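Work diary, Condori pour planner, May

In at 7:40. The overnight replay job on the Elness box had finished. It ran 1106 logged wrist frames through the new segmentation head, and 295 came back with either no mask or a mask that spilled outside the container. I had expected fewer. Most of the bad ones are close range, where the lens can't hold focus and the label fills the lower part of the image.

Perception

Spent the first two hours sorting the failures by hand. The worst group is the juice bottle at close range. The big white letters on the black band go soft, the clear wall above picks up hard white glare, and the model takes the edge of a glare streak as the edge of the bottle. The colours behind the plastic don't help. Cream on one side, yellow on the other, with a sharp line between them, and the head wants to call that line an object boundary.
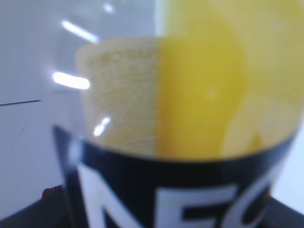 Calibration

Re-ran hand-eye after lunch. Sulley, our calibration tool, still writes its transform with the rotation in the old order, so the loader flips it. I have now put the flip in one place and deleted the other two copies. One of them was in the gripper driver, where it had no business being. Residuals are the same as last week to the second decimal, so the extrinsics are not what is moving the grasp point. That leaves the depth estimate or the mask, and after this morning I would bet on the mask.

Also changed the time sync check so that it fails loudly. It used to print a warning and carry on with the last good pose. Two of the odd approach paths in the log can be explained by that alone.

Planning

Set the planner to use the overhead view for choosing the target and the wrist view only for the final correction. Scene for this is three bottles along the back of the table, red wine, juice and the green soda, with one clear tumbler out in front. The tumbler is the hard part. It is clear on a white surface, and the detector often gets more from its shadow than from its walls. I raised the weight on the base region, where the bottom picks up some light, and left the rim term alone.

The arm's own shadow is a second problem. With the gripper parked high on the right, the dark patch on the table is large enough to pass the area threshold, and the old code added it to the collision map as an obstacle. The planner then took the long way around nothing. The shadow is now masked using the arm pose, projected on to the table plane. It's a crude fix, and it will need doing again if the lights move. 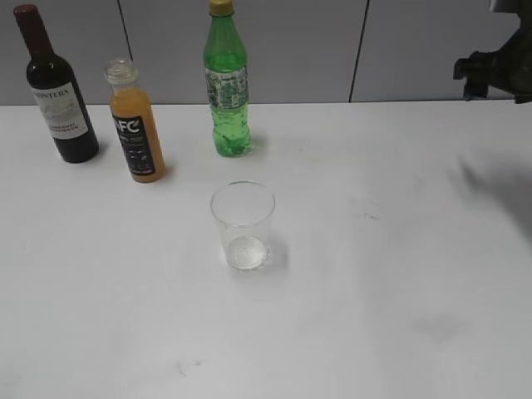

Controller

Not much done on the control side. The wrist joint still has a small buzz near the tilt limit, and I lowered the derivative gain a little in the Nerkdale config. I want a proper sweep of that gain before I trust the new number. The stop command now goes through the same queue as the motion commands but at top priority, with a timeout of 12 ms. Unit tests pass. I have not tried it with the network loaded.

Late in the afternoon I went back to the liquid level estimate. A shallow pool of clear liquid in the bottom of the cup is close to the worst input it can get. There is no colour to work with, and the surface looks like a slightly brighter, wavy version of the base. The estimator was written for the juice and does well on it.
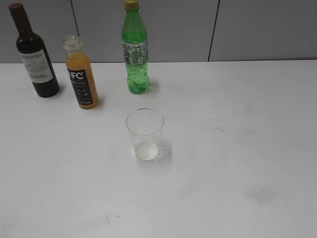
For now the level reading returns "unknown" below a set height, and the planner treats unknown as not empty. It will refuse some cups that are in fact fine, and I can live with that for a week. A better version would compare against a stored view of the same tumbler with nothing in it, which means keeping a reference per cup and knowing which cup it is. Opened a ticket and assigned it to myself.

Queued the replay again before leaving, same frames plus the new overhead set, 1775 in total. The disk on the Elness box is nearly full, so I moved the old depth dumps to the archive share first. To look at in the morning: whether the glare penalty has hurt the wine bottle, which has its own highlight on the shoulder just above the label.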